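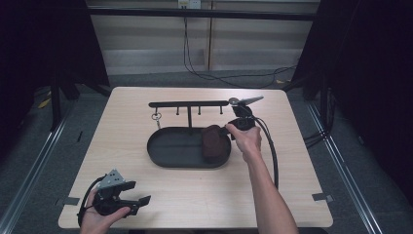 Key rack and tray, front office table. See item 6.

MacAulay House - walk-through checklist, common areas and workshop
Date: Jun 13, 2018
Walked by: Ross Niven, with King-fai Lui for the electrical items
Form 2401 (replaces 2366, please recycle any old copies)

Marks used: OK, FIX, WATCH

1. Front entrance and steps - OK
The new handrail is terrific. Solid all the way down, no wobble at the bottom bracket, and the grip strips on the treads are holding at the corners. Big improvement on May!

2. Exit signs and emergency lights - FIX
All lit except the one over the side door to the Lenisel wing. King-fai held the test button for the full time and it faded early, so it needs a battery. Everything else stayed bright to the end.

3. Fire extinguishers - OK
Gauges in the green, pins and tags in place. The one by the kiln room has finally been moved to where you can reach it without walking past the kiln. Thank you to whoever did that.

4. Hallways and stairs - WATCH
Clear on the day. Boxes tend to creep back onto the second landing when a delivery comes in, so please keep an eye on it. The carpet edge outside the Hunasach room is starting to lift. Taped for now, and I'd like it glued before the summer classes.

5. Fire doors - FIX
Six doors checked. Five close and latch by themselves. The workshop door stops a hand's width short unless you give it a push. Closer arm needs adjusting. No wedges found anywhere, which made my morning.

6. Keys - OK
Hooks, please, and not coat pockets. Spare for the electrical closet signed out and back in while we were here, and the log matches. Still want a label on the boiler room key.

7. Electrical - OK, one note
Panel door closes, 36 inches clear in front, circuit list is readable. GFCI outlets in the kitchen and both restrooms trip and reset as they should. King-fai took a power strip out of the sewing room that was plugged into another power strip. Please ask him for a longer one before doing that again - he has a shelf of them and is happy to hand them out.

8. Workshop - WATCH
Guards on the band saw and drill press are fitted and tight. Dust bag on the Sunik sander was full to the neck, emptied on the spot. Eye protection rack well stocked, and people were wearing it! Floor around the lathe could use a sweep at the end of each session as well as the start.

9. Kitchen - OK
Hood filters are clean, fire blanket on its hook, knives in the block. First aid kit was short on burn gel and medium gloves. Both topped up from the supply closet.

10. Outside areas - FIX
Gate latch sticks. The drain cover by the bike rack has a crack across one corner. Cone placed over it until the replacement comes.

Overall
More than 8 items from the last round are closed out, and the place feels so much better for it. Open now: side door light, carpet edge, workshop door closer, gate latch, drain cover. Ross has the door and the gate, King-fai has the light. Carpet and drain still need a name next to them.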